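Robotics Club: The Sorting Tray Project

Hi, and welcome to our gallery page! I'm one of the parents who helps out with the club, and I've been meaning to put this up since November. The kids picked "sorting" as their project for the year, which sounded easy to all of us back then. Ha. The idea is simple enough: everyday odds and ends go in a tray, and the gripper has to pick them up one at a time and put them where they belong.

Vaughn Delacroix, our coach, made one rule at the start and stuck to it. No foam cubes. Everything in the tray has to be something you could find in a kitchen drawer or under a couch, so it's all different shapes and weights and nothing lines up nicely. The kids went home and raided their junk drawers, and some of what came back was pretty great.

We have two teams this year, Kustton and Holetti (the names came out of a very long argument over pizza, please don't ask me what they mean). Both teams use the same tray and get the same 60 minutes of practice, and then they swap.
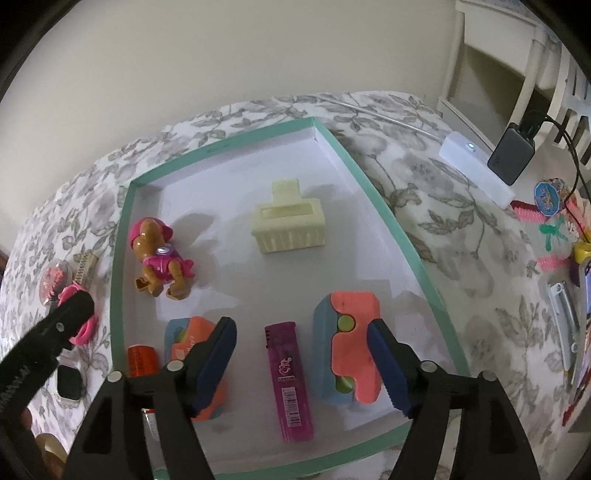

Page last changed: June 1, 2018

Jaws open, with the purple lighter in the gap between them and a blue and orange block on either side. The toy puppy in the pink helmet is over by the left wall of the tray -- everybody's favorite, and I think half the club wants to take it home.

A word about the scoring, since grandparents keep asking me. A perfect run is 100 points. You lose 4 every time something gets dropped outside the tray, and if you bump a piece you weren't going for, that's another 2. Holetti likes to go slow and safe. Kustton goes fast and argues with the judge afterward!

The round things are the worst, by the way. Blocks have flat sides you can squeeze, but anything shaped like a tube wants to roll, and the kids spent weeks on how to come in at the right angle. My daughter practiced at home with salad tongs. I'm not kidding -- we ate a lot of salad.

Team Yordanov from across town is coming over for a friendly match before summer break, and they'll bring their own box of stuff, so our kids won't have seen any of it. Vaughn is calling it the Selix Cup, and there is a real cup. Families are welcome, bring a folding chair and a snack to share if you can. If you have photos from practice, send them my way and I'll add them to the page.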